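Surkeo Shade Panel - Installation and Set-Up Guide
Section 4: Mounting and first fold

Revised 28/01/2022 by Raquel Esteves, Clivholm Technical Publications

This section covers mounting a single Surkeo panel on a Tinis rail, connecting the air line, and running the first fold cycle. If you are joining two or more panels side by side, read Section 6 before you drill anything.

Before you start

Lay the panel flat, printed side down, and leave it unpacked overnight in the room where it will be used. The hinge film is stiff when it comes out of the carton and creases badly if it is forced.

You will need a level, a 5/32 inch hex key, the rail kit and a second person. A full-size panel weighs 44 pounds with its end caps on.

CAUTION: Do not lift the panel by the hinge lines. Lift by the end caps only.

4.1 Mounting the rail

1. Hold the rail against the wall and mark the screw holes. Keep the arrow on the rail pointing toward the air inlet.
2. Check the rail with the level. A slope will make the panel drift to one side as it folds.
3. Drill the holes and fasten the rail. Use all the screws in the kit, including the short one at the inlet end.
4. Slide the end caps into the rail until both latches click.

Note: Older rails with a round inlet need the Onishi adapter, ordered separately. The adapter threads in by hand. Do not use a wrench on it.
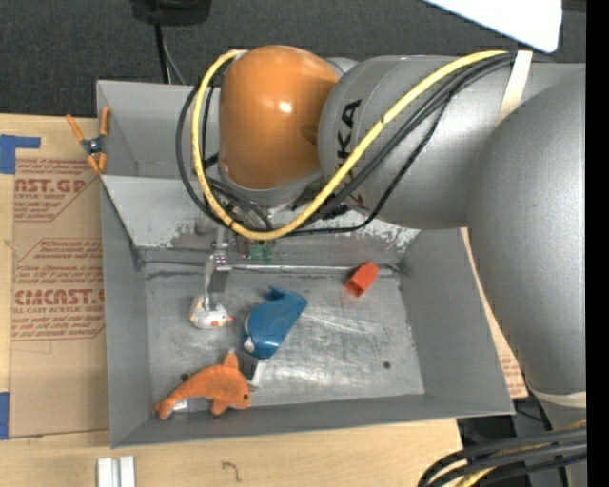

Reading time: 2 minutes

4.2 Connecting the air line

1. Turn the supply off and open the bleed valve.
2. Push the tube into the inlet until it stops, then pull back lightly. It should not move.
3. Close the bleed valve.
4. Set the regulator to its lowest mark and turn the supply on.
5. Listen along the hinge lines. A steady hiss means a fitting is loose - turn the supply off and reseat the tube.

CAUTION: The panel can move as soon as it has air. Keep hands, tools and loose clothing clear of the folds.

4.3 First fold

1. Press and hold FOLD on the wall control. The panel closes from the inlet end.
2. Let it close fully. The first fold is slow and may take some 400 seconds. Later folds are much faster.
3. Wait until the green light stays on, then press OPEN.
4. Repeat the cycle three times.

If the panel stops partway, release the button, turn the supply off and open the bleed valve. Look for a hinge line that has folded the wrong way. Press it flat with your palm and start again from step 1.

Note: Faint white marks along the hinge lines are normal during the first month of use.

4.4 Cycle counter

The wall control counts every full open and close. At 2000 cycles the amber light comes on and the hinge film should be inspected as described in Section 8. The panel will keep working with the light on. To reset the counter, hold OPEN and FOLD together until the light goes out.

Outdoor panels should also be inspected every June, whatever the counter reads.

Go on to Section 5 to set the partial-open positions.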